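Chapter 4
Sponsorship and Revenue in Organized Competitive Gaming

Objectives

After reading this chapter, you should be able to name the main sources of income for a tournament operator, explain how a title sponsorship differs from a supply agreement, and calculate the cost per attended hour for a small event.

4.1 Where the money comes from

A tournament operator sells several things at once. Viewers buy tickets. Broadcasters and streaming platforms pay for the right to carry matches. Game publishers pay operators to run leagues that keep their titles in circulation. Sponsors pay to have their names attached to any of these. In most young leagues the last source is the largest, and the accounts depend heavily on a few contracts.

Consider the Allard Circuit, a regional league with 58 registered teams. In its first season the league signed one title sponsor, Sturkik, a maker of headsets, and one supply partner, Gaillard, which lent monitors and network equipment. Sturkik paid cash in 3 installments. Gaillard paid nothing, but the loan removed a rental charge from the budget. The two agreements appear in different places in the accounts, and students often record the second as income. In this chapter it is treated as an avoided cost.

4.2 Cash and in-kind support

In-kind support must be valued before it can be compared with cash. The usual method is to ask what the operator would have paid on the open market for the same goods, over the same period, in the same condition.

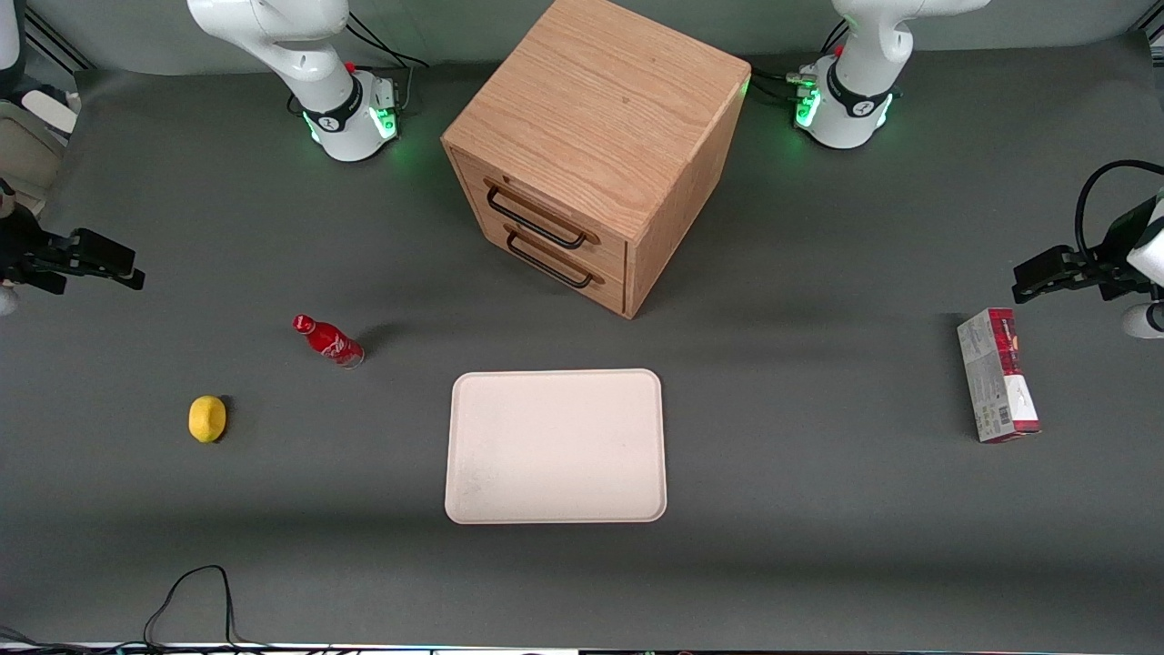 A valuation made this way has limits. Equipment that the operator would not otherwise have rented has no avoided cost, whatever its list price. The Allard final in October drew 874 ticket holders to a hall that already had its own screens — the lent monitors were used only on the practice floor. Their value to the league was therefore the rental price of practice monitors.

Section 4.3 applies the same method to streaming rights, using the contract between the league and the platform Zadico.

Key terms: title sponsor, supply partner, in-kind support, avoided cost, attended hour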